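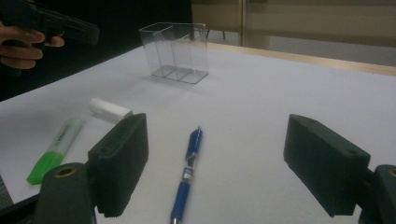 How do I sign up for the Lurano letter exchange?

Send us a short note with your mailing address and a few things you like to talk about, and we'll match you with a pen pal, usually before the month is out (October runs a bit slower, bless everyone's patience!).

How long should my first letter be?

Whatever feels comfortable, truly. A page is lovely, and up to 400 words is plenty.

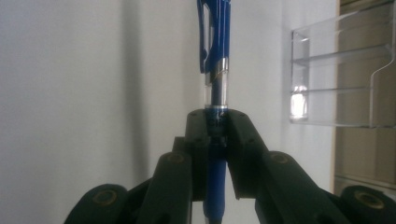 One longtime member wrote in to say that her shortest letters always got the longest replies.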